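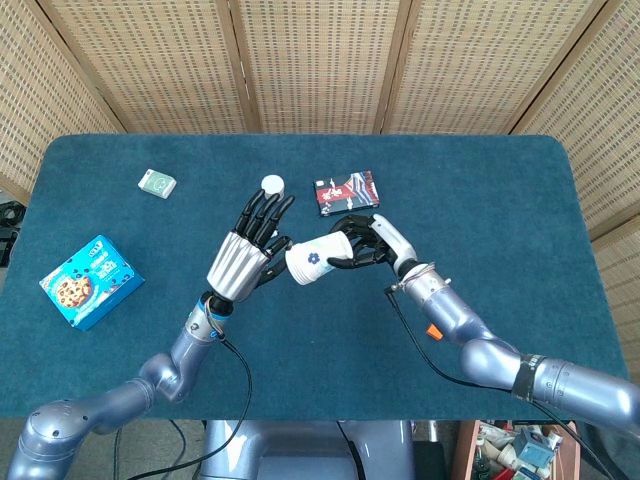
3.2 The table and what goes on it

I should say a bit more about the table, as it ended up mattering more to our study than I'd planned. We wanted to know how people treat a cup when there's no meal or paperwork competing for their attention (no plates, no spoons, no mail piled up), and in the Favley pilot the bare tabletop was a real nuisance. It was loud! Every cup landed with a clack, and people got shy about it and started putting things down in slow motion. So for the Tusesbridge sessions we covered the table in dark teal fabric and stood a woven folding screen behind it, and the whole mood changed.

The setup is shown in Figure 3. The cloth has a slightly mottled look, and the screen is a pale straw color with small brown dashes in the weave, so there's some pattern back there but not much to stare at. Dumisani Mthembu worried that the screen would feel like a doctor's office. I worried about that too, but in the comments we collected in October most people called it cozy, and only 13 of our 88 participants brought it up as a distraction.

We logged 3,355 cup placements this way. I went through the Favley ones again afterward, and I'd now leave them out of any comparison of handling speed, though I think the grip notes are still usable (see Section 4).

Figure 3. A cup at the covered table, with the folding screen behind.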